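4.2 What the planner makes of a messy shelf

I'll admit that when we started on Besard I thought the hard bit would be grasping. It wasn't. We had a decent grasp scorer within a month, and then we spent the best part of a year fighting with the thing that decides where the wrist should go before any grasping happens (my own module, so I get to be rude about it).

The planner takes the wrist view, splits it into regions and gives each region a softness guess between zero and one. Soft things can be brushed against on the way in, hard things can't, and anything in the middle gets a wide berth. We trained the softness head on 810 hand-labelled wrist views from the Dondbridge flat, with no depth at all, and then ran it on shelves it had never met. Figure 3 is one of those, and it's my favourite because so much is going on at once: a blue plush turtle sitting on cardboard, a tan plush tucked in behind it, picture frames, a wicker basket and all that thin black wire. The wrist is rolled well over too, so no edge lines up with the picture axes, and our first version hated that!
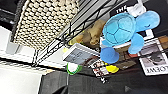

Figure 3. Wrist view from the unseen-shelf set, passed to the softness head without roll correction.

Preben Briem, reading a draft of this section, asked why we bother guessing softness from colour images when a light touch would settle it in half a second, and whether we'd simply swapped a sensing problem for a labelling one. Fair point, and we did argue over it for most of June. My answer is that a touch has to be planned as well, and the planner needs some opinion before it commits to one. So we kept both: the head proposes, and if the guess falls in the middle band the controller slows down and makes a guarded contact before going further.

Thin wire is still where we come unstuck. The segmenter likes to merge a rail with whatever sits behind it, so a rail in front of a plush toy tends to inherit the plush toy's softness, and the path then goes cheerfully straight through it. Of the 29 aborted approaches in our log, over half were of this kind. Running the segmenter at 2 scales and keeping the harder of the two guesses wherever they disagree got rid of most of them, at the price of a slower and rather timid arm. Dragica has a nicer fix using the Mägi edge tracker, which we describe in the next section.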